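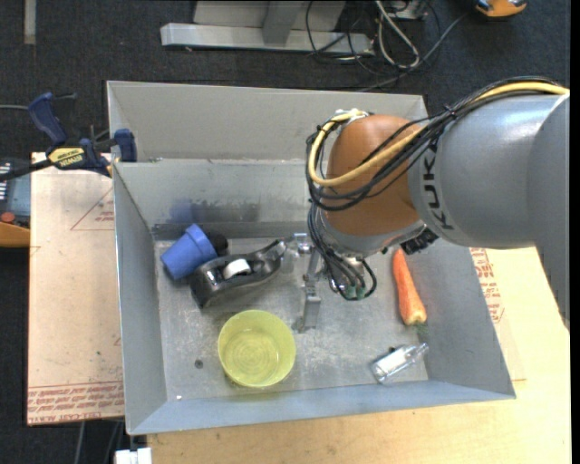 *A blue plastic cup and a black tape dispenser, among the odds and ends in the metal bin.*

Every household has a place where the strays end up, and in our years of visiting homes around Lekberg we have grown terribly fond of them. It might be a drawer or a crate by the door, or a big gray bin with a scuffed floor, where a cup lies on its side near the tape dispenser and neither one seems bothered by the company.

I keep mine in the hall (an old Zesitz tub, bought for 17 at the Teoh market one rainy October), and I go through it whenever the kettle is on. Cups go back to the kitchen. Tape goes to the desk, where it stays for five days if I'm lucky, and then somebody wraps a birthday present and off it wanders again, along with the good scissors!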